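COMMUNIQUÉ DE PRESSE

Trostum lance Grevley, une gamme de linge éponge à séchage rapide destinée à l'hôtellerie et aux établissements de soins

Stillitz, février - Le fabricant de textile éponge Trostum annonce la mise sur le marché de Grevley, une gamme de serviettes et de draps de bain tissée sur son site de Stillitz. Les premières livraisons aux blanchisseries industrielles et aux loueurs de linge débuteront à l'issue de la période de prise de commande, ouverte dès ce mois.

La gamme repose sur une construction à bouclette basse, en fil de coton peigné retors, avec une chaîne de fond renforcée par une part minoritaire de polyester. Le grammage retenu est de 300 g/m², inférieur à celui des articles d'accueil précédemment proposés par Trostum. La réduction de la masse textile diminue la quantité d'eau retenue après essorage et raccourcit le passage en séchoir. L'absorption est maintenue par une densité de bouclettes plus élevée et par l'absence d'adoucissant siliconé à l'ennoblissement.

Les lisières sont doubles et surpiquées au point noué. Les ourlets reçoivent un fil de couture de même retrait que le fond, afin de limiter le gondolage observé sur les articles légers après lavages répétés. La stabilité dimensionnelle est contrôlée sur chaque lot, dans le sens chaîne et dans le sens trame, avant expédition.

Grevley est proposée en 16 coloris, dont le blanc optique. Les teintes sont obtenues par colorants de cuve et supportent les cycles de désinfection thermique ainsi que les agents de blanchiment oxygénés. L'emploi d'hypochlorite est réservé au blanc. Les formats courants sont le gant, la serviette invité, la serviette de toilette, le drap de bain et le tapis de sortie de bain, ce dernier dans un grammage distinct.

Le développement a été conduit avec le bureau d'études textiles Ishida, chargé du choix des armures et du protocole de vieillissement. L'équipe a travaillé pendant 18 mois sur les paramètres de tissage et de teinture. Au total, 3 817 pièces ont été placées en rotation dans des établissements partenaires, puis examinées après usage : perte de masse, tenue des lisières, tirage de boucles, écart de teinte.

Le conditionnement a été revu. Les articles sont pliés en longueur puis mis en paquets sous bandeau papier, sans film individuel. Les palettes sont filmées pour le transport et identifiées par lot de teinture - un point demandé par les loueurs qui réassortissent leurs stocks en cours de contrat.
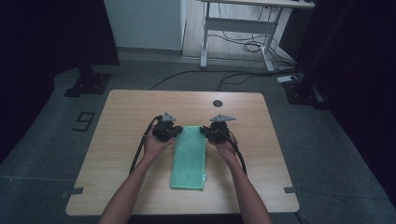 Serviette de couleur vert menthe, pliée en longueur.

Un nuancier textile et un jeu d'échantillons sont disponibles sur demande auprès du service commercial de Trostum, à Stillitz. Les fiches techniques précisent, pour chaque format, les températures de lavage et de séchage admises, le retrait maximal et les tolérances de coupe. Les tarifs sont communiqués sur devis, selon le volume et le coloris.

À propos de Trostum
Trostum conçoit et tisse du linge éponge pour l'hôtellerie, la santé et la location-entretien. Le tissage, la teinture et la confection sont réunis à Stillitz.

Contact presse : service communication, Trostum, Stillitz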